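Gavholm Basketball to Open Home Season With Free Seats for Students and a New Fan Conduct Pledge

GAVHOLM — The Gavholm Basketball Club will open its home season on Monday with a new fan conduct pledge, a block of 339 free seats for local middle and high school students, and a pregame program led by players from both teams. Tip-off against Penevia is set for 7:30 p.m. at Yaman Arena, with doors opening at 6 p.m.

The pledge asks spectators to refrain from insults based on race, religion, national origin, disability or sex. It will be read in the arena before every home game this season, and it will be printed on the back of all season tickets. Season ticket holders were asked to sign it when they renewed. The club has received 753 signed copies to date.

"Our players hear what is said from the stands, and so do the children sitting there," said Birsen Kılıçarslan, president of the club. "We want a loud building. We also want every family in this city to feel that they can buy a ticket and sit where they like."

The club began work on the pledge in February, following complaints from visiting supporters about remarks made during two games last season. A working group of players, arena staff and supporters met through the spring and reviewed the club's rules for the first time in several years.

Under the revised rules, a spectator who breaks the pledge will receive one warning from arena staff. A second incident will result in removal from the building without a refund. Serious cases will be referred to the club's disciplinary panel, which may suspend a ticket holder for up to one full season. Spectators may report an incident to any usher or by text message, using the number posted at each section entrance.

Arena operations manager Recep Sezer said that all ushers have completed a half-day training course. "Staff now have a clear procedure to follow, and they know who to call," he said.

Student Seats

The 339 free seats are located in Sections 8 through 11. Schools may request tickets through the club's community office, and each group must be accompanied by at least one adult for every 12 students. Players will visit participating schools during the season to speak with students about respect in sport.

"I moved here when I was nine, and basketball was the first place I made friends," said team captain Mahfuz Debnath. "I am looking forward to talking with the students and hearing what they have to say to us."

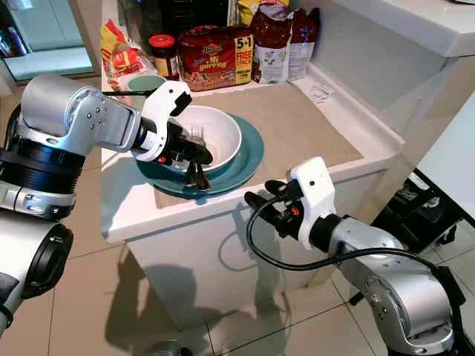

Ticket and Arena Information

Remaining single-game tickets are available at the Yaman Arena box office and on the club's website. The box office will open at noon on game day. Bags will be checked at all entrances, and guests are advised to arrive early. The Mirkwood Street entrance is reserved for school groups and guests using wheelchairs.

The first 1000 spectators through the doors will receive a team scarf.

Media Contact

Nermin Tatlı, Communications Office, Gavholm Basketball Club. Requests for press credentials must be received by noon on the last business day before the game.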